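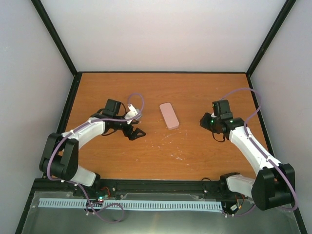 Morning — pads first

Got in before eight and had the bench to myself until lunch. The plan for May was to settle the fingertip question before ordering a full set, and I have been putting it off. The two candidates are the Ruchti tips, the hard ones we have used since the winter, and the Amach tips, the softer compound that costs more and is supposed to hold better on smooth plastic. I wanted one day where I ran both on the same objects with the same settings and wrote it down while I still remembered it.

Started with the pink block. It is a dull test and I like it for that reason. Placed it at the center, had the arms come in from both sides, and let whichever was closer take it. With the Ruchti tips the left arm closed on it cleanly every time I cared to watch. The only trouble was on release, when the block sometimes turned a little as the fingers opened. I put that down to the release speed and turned it down in the controller. It helped. I should have done that weeks ago.

Swapped to the Amach tips around ten. The screws are the same but the tips sit slightly further forward, so the closed position was off and I had to zero both grippers again. That is 90 seconds per arm if the software behaves. It did not behave on the right arm and I restarted it. The block was no harder or easier with the soft tips. I had expected a difference and wrote "none" in the column.

One thing to keep: the Amach tips want less current. I had the limit at 285 on the Ruchti set, and at the same number the soft tips squash enough that the finger position reads wrong. Note for the settings file, and for anyone who copies my numbers without asking.

The cables still bother me. The purple runs loop up high behind the wrists and I keep expecting one to catch. None caught today. I will re-clip them when I have a reason to take the arms down, and not before.

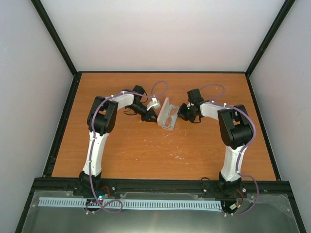 Late morning — the container

The container with the pink lid is what I really wanted to get to. Muswood have asked twice whether the arms can handle small packaging, and "probably" is not an answer I want to give a third time. One arm holds the box, the other works the lid. Clear plastic is also a fair test of the cameras, which is the other half of this month's job.

First attempts were poor. The overhead view gives me the lid well enough, because the lid has color, but the clear part comes and goes depending on the light. The left gripper went in too low twice and pushed the whole thing along the table. I moved the approach up and slowed it down. After that it got hold of the lid side more often than not, though "more often than not" is generous for the hard tips. They slide on the plastic. The soft ones slid less. This is the first place all day where I could see what the extra money is for.

I tried the Trastau controller against our own for this part. Ours sends new targets faster but the motion is rougher at the end of the reach. The Trastau smooths everything, and you feel the delay when you are driving it by hand. For a box that moves when you breathe on it I preferred the smooth one. For the block I could not tell them apart. I had meant to log both properly and found at noon that the logger had stopped after 2000 lines, a limit I set myself in March and forgot. So the controller comparison rests on my notes and will have to be done again.

Lunch at the desk. Answered mail. Ate the second half of yesterday's sandwich.

Early afternoon — glasses, wrist cameras

Spent the first part of the afternoon on the wrist cameras. I have been arguing with myself about whether we need one on each arm or whether the overhead view is enough. The eyeglasses made a good case for keeping them. Thin clear frame, tinted lenses, arms folded across the front. From the fixed camera I can find the lenses and not much else. From the wrist I can see where the arms cross and how the tip of one hooks down toward the fingers, which is what I need to know before I close on anything.

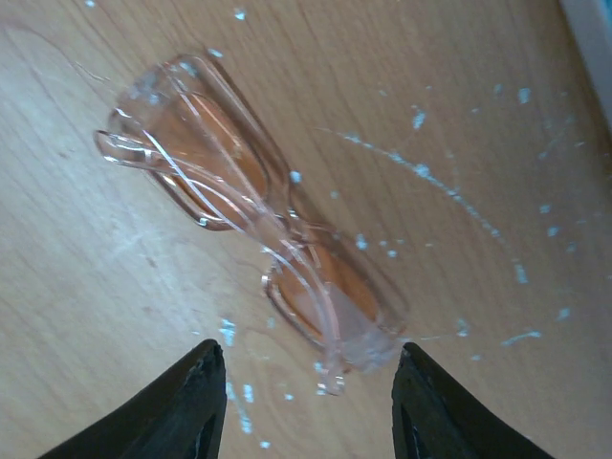 Wrist view, glasses folded, fingers open.

The glare is a problem all the same. There is a milky patch on the lower lens in the saved still, and the rim goes bright enough in places that the edge finder would likely take the highlight for the frame. I lowered the exposure two steps. That brought the rim back but made the black fingers hard to separate from their own grooves. Went one step back up and left it there.

Also noticed how scuffed the fingertips look this close. There are light marks near the end of the left one. I do not inspect them nearly enough. Added a line to the weekly sheet.

I wrote down two ways to pick the glasses up: across the bridge, or by the folded arms. The bridge is the narrow point and feels safer to me. The arms give more to hold but they can shift. I did not reach a decision, and I am not going to tell Muswood anything about glasses yet.

Mid-afternoon — back to pink plastic

Went back to the pink and clear plastic with the lower current and the slower approach. The aim was to have the left arm steady it upright and the right arm come in from the other side with its fingers open, then hand over. Getting both arms that close makes me nervous, so I set a stop distance on the right and drove the last stretch by hand.

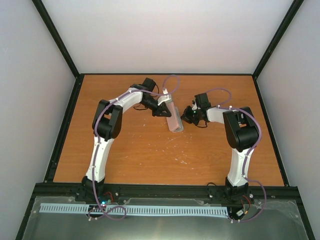
Left gripper against the piece, right arm holding off.

The stop distance works. It may be too cautious. The right arm waits further out than it needs to, and from there the final reach is awkward because the wrist has to turn and close at once. I will bring it in by a little tomorrow and see if I still trust it. The tilt is the other issue. When the left gripper presses on one side only, the piece leans, and then the right arm is reaching for a shape that differs from the one it planned on. I could replan after contact. It costs time, and on the current computer it costs more than I would like.

Quit at ten past five. My back hurt from leaning over the rail, and I had started making small mistakes with the hand controls.

Where I am with the order: soft tips for the container work, and I see no reason to replace the hard ones for blocks and the like. I may ask Amach for a price on a half set. The data sheet says up to 2 weeks for delivery, so if I want them this month I need to write tomorrow. Keep the wrist cameras. Redo the controller runs with the log limit taken off. Find the small hex key, which I had in my hand at three and have not seen again.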